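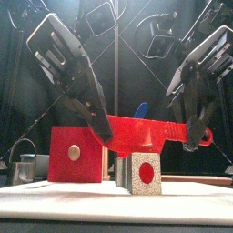
Section 4. Lines, Faucet and First Pour

The Clevix draft cabinet ships with its line already cut and clamped, and the leaflet in the box says it is ready to pour in minutes. We would not take that at face value. Every new line we have put on an Allport shop bench has smelled of tubing until it was cleaned, and cider picks that smell up faster than beer does. Set aside an evening. You will need line cleaner, a small brush, a faucet wrench, two buckets, and something to soak the small parts in. A deep, rounded pan with a long handle, like the red one, is a good shape for the soak, though a painted finish is for plain warm water only. Line cleaner goes in a plastic bucket.

This section covers the single-faucet cabinet with the Escobar faucet and the Merkuvov regulator. If you have the two-faucet cabinet, do the whole section once for each line. Section 3 (placing and leveling the cabinet) should be finished and the cabinet should have been running, empty, since the night before.

4.1 Before you start

Check the contents of the hardware bag against the card. The card lists two spare faucet washers. Some bags have one. The cabinet will work with one, but ask the seller for the other now, while they still remember you.

Look at the line itself. It should measure 94 inches from the keg coupler to the shank. Shorter line is sometimes supplied with replacement kits and described as "matched." Ask what it is matched to. A short line pours fast and foamy with anything livelier than flat cider, and no amount of fiddling with the regulator will make up for it.

CAUTION: Line cleaner burns skin and eyes. Wear gloves and goggles. Do not mix it with bleach, acid rinse or any other cleaner. Keep it away from aluminum.

CAUTION: Carbon dioxide can build up in a closed room. If the cylinder is going to sit in a basement or a closet, the room needs open air and, preferably, a working CO2 alarm. A leaking fitting makes very little noise.

4.2 Taking the faucet apart

1. Turn off the gas at the cylinder. Pull the relief ring on the keg coupler until the hissing stops.

2. Put a bucket under the faucet and open it. Close it again once nothing comes out.

3. Fit the wrench to the collar behind the faucet. On this collar the thread is reversed, so it loosens clockwise. The drawing in the factory leaflet shows the arrow going the other way. The drawing is wrong.

4. Unscrew the handle, then the bonnet below it. Lift out the lever, the friction washer and the ball washer, in that order, and lay them on a towel in the order they came out.

5. Push the shaft out through the front. If it sticks, wet it and twist. Do not tap it with the wrench.

6. Put the small parts to soak in warm water for as long as it takes you to do 4.3.

Note: The Escobar faucet is sold as "self-cleaning." We have not found out which part of it cleans which other part. Take it down and brush it every time you change kegs.

4.3 Cleaning the line

1. Mix the cleaner in a plastic bucket at the strength printed on its own label. Ignore the scoop that comes in the hardware bag. It has no markings, and cleaners differ.

2. Connect the hand pump to the shank end of the line and drop the coupler end in the second bucket.

3. Pump cleaner through until what comes out looks like what went in.

4. Leave it standing in the line for 15 minutes. Pump a little more through halfway.

5. Empty both buckets, rinse them, and pump clean cold water through the line. Keep going well past the point where it seems done. The water should not feel slippery between gloved fingers, and a strip of pH paper should read the same at both ends.

6. Brush the inside of the faucet body, front and back. Rinse the soaked parts under the tap.

7. Run no-rinse sanitizer through the line and let it drain. Dip the faucet parts in what is left.

Do not use dish soap anywhere in this section. A trace of it flattens the bubbles, and perfumed soap will be there in the glass for weeks.

Do not use the tablets sold for "one-step draft care" as a replacement for steps 1 to 5. They may well freshen a line that is already clean. We tried them on a line that had carried a farmhouse cider all summer, and the sediment was still sitting in the low bend afterward.

4.4 Putting it back together

1. Seat the ball washer first, cupped side toward the lever.

2. Slide the shaft in from the front, then drop the lever through its slot. You should feel it pick up the shaft.

3. Add the friction washer and the bonnet. Tighten the bonnet by hand until the lever moves with slight drag. If it stands up by itself at any angle, that is tight enough.

4. Screw the faucet to the shank, turning the collar counterclockwise. Snug it with the wrench.

5. Put a thin film of food-grade lubricant on the washer if it squeaks. A squeak does no harm and you can leave it alone.

4.5 Connecting the gas

1. Check that there is a fiber washer in the regulator nut, unless your regulator has a built-in seal. The Merkuvov comes in both kinds, in the same box, with the same instructions.

2. Back the adjusting screw out until it turns freely.

3. Tighten the nut onto the cylinder with a wrench. Stand to one side and open the cylinder valve slowly, all the way.

4. Turn the adjusting screw in until the low-pressure gauge reads 6 psi. Most still or barely sparkling ciders pour well there. A sparkling cider will need more, and the cider maker is a better person to ask than the chart inside the cabinet door, which was drawn up for lager.

5. Brush soapy water on every fitting from the cylinder to the coupler and watch for bubbles. Wipe it off afterward.

6. Close the cylinder valve and write down both gauge readings. Come back in an hour. If either needle has dropped, find the leak before you go further.

Note: The regulator box claims the gauge needs no checking for the life of the unit. Ours disagreed with one another straight out of the carton. If your pours are fast at a low reading, suspect the gauge before you suspect the cider.

CAUTION: Never connect a cylinder to a keg without a regulator. Never lay a cylinder on its side while it is in use. Chain or strap it upright.

4.6 First pour

1. Let the keg sit in the cabinet overnight. An unfiltered cider should have longer than that, and should not be rocked or rolled on the way in.

2. Open the cylinder valve, seat the coupler, and press the handle down until it clicks.

3. Open the faucet fully, in one movement. Half-open faucets make foam, whatever you have seen done at parties.

4. Throw the first glass away. It has sanitizer in it.

5. Pour a second glass and put a thermometer in it. The display on the cabinet door gives the air temperature near the fan. It will read colder than the glass, sometimes by a lot, and the glass is the part you are going to drink.

6. Taste it against a sample from a bottle of the same cider, if you can get one. Tubing shows up as a plastic or rubbery note at the end of the swallow. If you find it, go back to 4.3. Waiting will not fix it.

4.7 If something is wrong

All foam: check the temperature in the glass first, then look for a kink in the line behind the keg. Lower the pressure last. Low pressure lets gas come out of the cider inside the line, and then you have more foam than you started with.

No flow: the coupler is usually not seated. Lift the handle, turn, and press again. Check that the cylinder valve is open.

Drip from the spout: the ball washer is upside down, nicked, or missing. See 4.4, step 1. The replacement is part 215.

Drip from behind the faucet: snug the collar, remembering which way it turns.

Cider smells of vinegar: shut it down, strip the faucet, and look for slime under the bonnet. If the faucet and line are clean and the smell is still there, it is in the keg, and cleaning will not bring it back.

Door display shows 289: the sensor plug has come off the board. Unplug the cabinet from the wall, remove the lower grille, and press the white plug home. The factory leaflet calls this code "informational." The cabinet stops cooling while it is showing.

4.8 How often

Clean the line at every keg change, and at least every two weeks if a keg lasts longer than that. The coated line sold as an upgrade is advertised as going months between cleanings. We would like to see whose cider was in it. Until then, treat it the same as the plain kind.

Replace plain line once a year, or sooner after anything spiced or flavored. September is a good time, ahead of the new pressings. Cinnamon and ginger stay in the tubing and no cleaner we stock gets them out.

Shutting down for more than a few days: disconnect the keg, clean as in 4.3, leave the line empty, close the cylinder valve, and prop the faucet open. Cabinet storage is covered in Section 7.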